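About Faltisora

Faltisora is a private language school for adults. We teach Hungarian, German and English in small groups, in the evening and on Saturday mornings. Kálmán Hegedűs opened the school with one classroom and a single Hungarian course for people who had married into Hungarian families and wanted to talk to their in-laws.

That course is still on the schedule. It runs for 19 weeks and covers everyday speech first: shopping, phone calls, family visits, the doctor's office. Grammar tables come later than in most textbooks, and students get them as handouts.

We now have 300 students a year. The largest group we allow is 10 people. If more sign up, we open a second group or keep a waiting list.
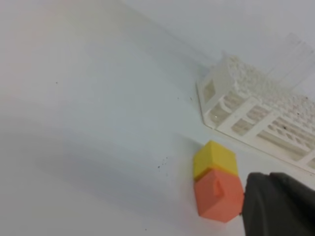
Beginner Courses Department

The department looks after everyone in their first two levels. Before you enroll, a teacher talks with you for a few minutes, in English if you prefer, and suggests a group. There is no written placement test at this stage. You can change groups during the first three weeks at no charge.

Our beginner course is called Heleo. It uses our own workbook, a list of 800 words, and recordings made by the teachers. Students who finish it usually move on to Vida, the conversation course — one topic per evening, no homework. Vida is also open to people who learned the language at home and want to practice speaking.

In June we moved the Saturday classes to a 9:30 start. The evening classes have not changed.

The office is open Monday through Thursday, 2 to 7 p.m. Course fees include the workbook and recordings. Dictionaries can be borrowed from the front desk — please return them before the end of term.

Page updated Jul 9, 2021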